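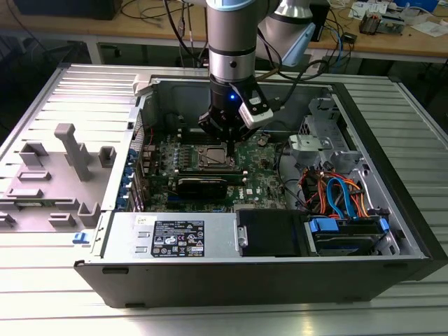 What's Inside a Desktop Computer?

Have you ever wondered what's going on inside that big box under the desk? You press a button, a fan starts to whir, and a few moments later you're drawing a dragon or doing your math homework. Something in there must be very busy!

Let's take the side off and find out. A desktop computer is a bit like a town. It has a city hall, a power station, a warehouse, lots of streets, and even a tiny clock that never wants to stop. Once you know who lives where, the whole place starts to make sense.

The motherboard: the town itself

The biggest thing inside most computers is a flat board called the motherboard. Many are green, but they can be black, blue or other colors too. Everything else plugs into it, or is joined to it by a cable.

Look closely at a motherboard and you'll find thin lines running all over it. These are called traces, and they're made of copper, a metal that electricity travels through very easily. Traces are the streets of our town. Messages race along them from one part to another, far too fast for you to follow.

The power supply: the power station

The electricity that comes out of your wall is much too strong for the delicate parts on the board. So it goes to the power supply first. That's a metal box with a label full of small print, and its job is to turn strong electricity into the gentler kind that computer parts like.

Important! Never open the power supply, even when the computer is unplugged. It can hold on to electricity for a long time. The rest of a computer is for exploring with a grown-up, after the plug has been pulled out of the wall.

Cables, cables, cables

Some parts can't sit right on the board, so they need cables. Power cables carry electricity. Data cables carry information, which might be a song, a photo or your unfinished story about a haunted bakery. Then there are the little wires for fans, lights and the power button.

Why all the different colors? In many power cables the color tells you what the wire does. Black wires are usually "ground," the path electricity takes on its way back. Red and yellow wires usually carry power at two different strengths. And the plugs come in different shapes, so it's hard to push one into the wrong place. Clever!

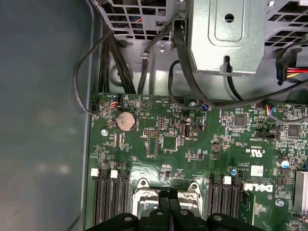 Lotte Michiels wrote in to say that her class had a long argument over the coin-cell battery. Half of them were sure a computer that plugs into the wall couldn't possibly need one, and would we please settle it?

Happy to, Lotte! The coin battery is there for the times when the computer has no power from the wall. It keeps a little clock ticking, so the computer still knows what time it is when you switch it back on. On many older computers it helps save a few basic settings too. If your computer wakes up one morning and thinks it's a completely different year, the coin battery may be worn out.

(Coin batteries are very dangerous if swallowed, so keep them well away from little brothers and sisters. Pets too.)

The processor: city hall

Now for the part that gets all the attention! The processor, or CPU, follows the instructions that make your programs run. Add these numbers. Move that letter. Make the dragon's wing green. It can get through billions of tiny steps in one second – more than you could count in your whole life, even if you skipped lunch every day.

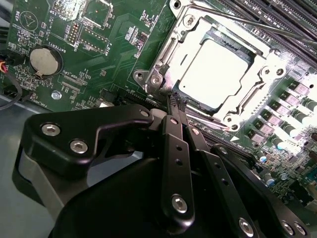
All that work makes the processor hot, so it wears a flat metal lid called a heat spreader. A heat sink, which is a block of metal that's often covered in thin fins, usually sits on top of the lid, with a fan to blow the warmth away. Between the two goes a thin layer of thermal paste that helps the heat move across.

The processor sits in a socket with a metal frame to hold it steady. Under it are lots and lots of tiny contacts, and each one has to line up with its partner in the socket. Bend just one pin and you could be in trouble, so people who build computers go very slowly at this step.

Memory and storage: the desk and the warehouse

Memory, also called RAM, comes on long thin sticks that click into slots near the processor. Think of it as a desktop where the computer spreads out whatever it's using right now. Switch off the power and the desk is swept clean.

Storage is the warehouse. A hard drive or a solid-state drive keeps your files safe with the power off, so your haunted bakery will still be there tomorrow. As long as you pressed save!

Try it yourself

Draw your own computer town on a big sheet of paper. Where would you put the power station? Which streets would be the busiest? Send us your map and tell us what you named it. Chiamaka Anozie called hers Drerkaretti, and gave it 13 bridges and a swimming pool.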